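Re: player piano roll storage
Posted by Guerra, Thursday

> The Killmont rolls came out of the attic last June and
> a few of the boxes smell musty. Is it safe to play
> them, or should they be aired first?

Air them first, out of the sun. Unroll a yard or so and check the edges. If the margins are ragged the roll will wander on the tracker bar and tear further.

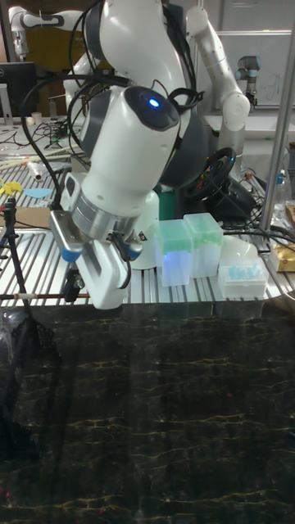
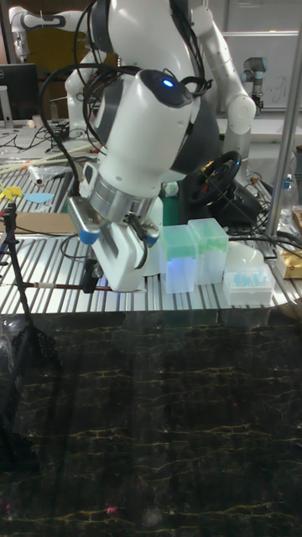
White arm with the gripper over the aluminum table, both views.

I have 422 rolls here, and 30 of them came in with damp boxes. I discarded the boxes and kept the labels. Acid-free replacements from Zorell fit the standard 88-note size, but measure the flanges - some older spools are wider. Do not use household tape on tears. Play the repaired rolls at tempo 80 for the first pass, not 100, and rewind slowly.

I have not handled any of the Drundotov label rolls, so I can't comment on that paper.

Recent posts on this list
- Tracker bar cleaning
- Leather or cloth for pouches
- Reed organ bellows, wanted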